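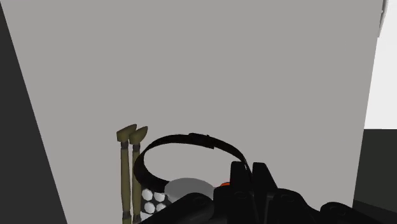

My aunt's church in Videncombe sends out a grief workbook. It comes in the mail about a month after the funeral, whether you asked for it or not, and mine showed up on a Thursday with a coupon for the retreat center at Grolholm tucked in the back. I read all 189 pages. I wanted to be fair to it.

I'm not convinced.

The workbook says Dad is "sending signs" and that I should keep a log of them. Cardinals count. So do dimes, songs on the radio, and waking up at the same time two nights in a row. I woke up at 3:40 two nights in a row because the neighbor's truck has a bad starter. I wrote it down anyway, and by the end of the week I had 23 entries and felt worse than when I started, mostly because I'd spent the week staring at birds.

I don't want to sneer at anyone who finds a dime and feels better. My mother does, and I keep my mouth shut and hug her. What bothers me is the certainty. Chapter four tells you what the dead person wants for you, and as far as I can tell mine wanted the garage cleaned out and the Braves on.

Then there's the retreat. It's $610 for the weekend, or $383 if you share a room with another mourner, and the brochure promises you will "leave with peace." How would they know? I've had peace for maybe ten minutes at a time since June, usually while doing dishes, and it didn't cost anything.

I did try one exercise, the letter. You write to the person and read it out loud. I got through half a page, mostly about the water heater and who has his drill now. I cried pretty hard over the drill. I don't think he heard it, and I may finish the letter anyway.

The coupon is still on the fridge. Mom wants to go, and she doesn't like driving that road alone, so I've told her I'll think about it.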